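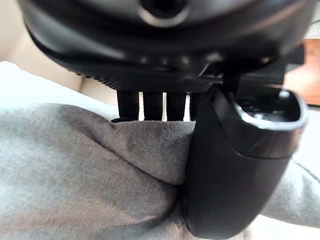

Black prongs over fabric, close up

Vibration test slipped AGAIN, anyone got details?

dalgleish_fan
Saw on the Prancombe page that the Ondo cubesat stack is off the shaker table till further notice. No reason given. Launch window was meant to be June. Anyone know more?

prarik_pete
Prarik adapter ring, I heard. One of the bolts backed off at 314 Hz on the sine sweep. They stop the run if anything moves, normal stuff.

hsep
Not the ring. Hanne Seppälä's talk had the plot in it, peak at 369 Hz and it was the solar panel hinge. Ring was fine. Slides are on the Prancombe site somewhere, third tab I think

prarik_pete
That was the spring run tho, different build. New one has a stiffer hinge.

hsep
Stiffer hinge, same bracket. Go and look at the slides 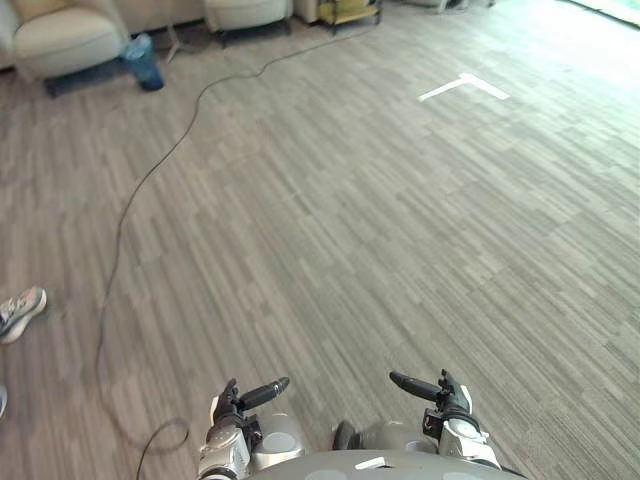 Striped carpet tiles, brighter toward the upper right

moonraker20
Either way nearly 20 days lost if they have to book the table again. Dalgleish has it after them.

dalgleish_fan
Dalgleish might swap? They did for the last one

moonraker20
Doubt it, they've got thermal vac booked straight after. Can't shift one without the other.

prarik_pete
Ok read the slides. hinge AND ring are both in there, page 10. So we were both half right

hsep
Page 10 is the ring passing...

Soo-ah Jang
Posted June 15, 2020
Was on the mailing list for this. They're re-torquing and doing a low level sweep first, then full level if the two match. No word on the hinge. Wouldn't write off the window yet

dalgleish_fan
cheers, will check teh page tonight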